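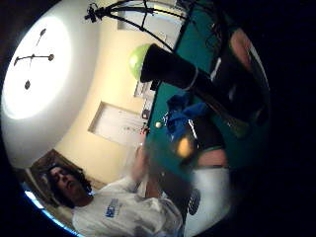
The Brindolo Method

Montri Chuensuk had stopped keeping score by the second week. Before that he'd written every attempt in a notebook, and the notebook had made him slow. Igwe read the pages on a Friday and told him to put it away.

"The glove records it," she said. "You just pick things up."

So he picked things up. The pool table at Tondcombe came with the house, and the lease said it couldn't be moved, so the lab worked on top of it. After a while he liked it. Balls rolled on felt a little, then stopped. On the steel bench at Dirnden they'd rolled until they hit the floor.

The method was Igwe's and she had named it Brindolo, after a town where her aunt had lived. Each task was done two ways. First with the glove, the marker cube in the same hand so the cameras could find it. Then with the hand-held gripper, the same task on the same felt. The two recordings were lined up in time and given to the model as a pair. The idea was that the model would learn what a hand was trying to do, and then how a gripper had to do it instead.

They had 3,762 gripper recordings from Dirnden with no glove to go with them. Those had been good enough to get a paper turned down. The paired set from Tondcombe was much smaller – 395 when Igwe closed it at the end of January – and it had taken Montri most of the winter.

He ate lunch by the windows. In the afternoons he did cloth, which he hated. A cloth never went back to where it had been, so the glove take and the gripper take never matched, and the lining-up had to be done by hand in the evening.

"Do the cloth anyway," Igwe said.

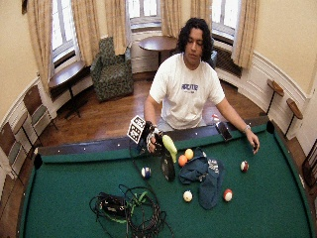 What the arm did

The test was run at Dirnden, on an arm that had never seen a pool table. Igwe put out a ball and a folded towel and loaded the model trained on the old recordings. It picked up the ball in seven of its first eight tries. Then she moved the towel so that it covered half the ball. The arm came down on the towel, closed, lifted the towel and the ball together, and dropped both.

She loaded the paired model and set it up again.

The arm came down beside the towel. It pushed the edge back with one finger of the gripper, waited, and then went in for the ball.

Igwe ran it again, and it did the same thing, with the same wait.

"Where did it get that?" she asked.

Montri knew. He didn't say anything until she'd run it a third time.

"That's me," he said. "I push the cloth off and then I look to see if it's going to fall back. I did it with the glove, so I did it with the gripper to match."

"Every time?"

"I think so. I hate the cloth."

She went back through the pairs that night. The pause was in nearly all of the cloth takes, in both halves. Her own software had been set to trim stillness out of the recordings, and it had left this one in because the wrist was still turning a little as he looked.

In the morning she ran the test with the pause cut out of the training data. The arm pushed the towel and went straight in, and the towel slid back over its fingers. It did worse than the old model had.

She wrote it up over the spring. Under Methods she put a paragraph on operator pauses, and she asked Montri to check it. He changed "hesitation" to "looking" and sent it back on Thursday, April 30, 2020, with a note asking if the next set would have cloth in it.

She answered that it would be all cloth, and asked when he could drive out to Tondcombe.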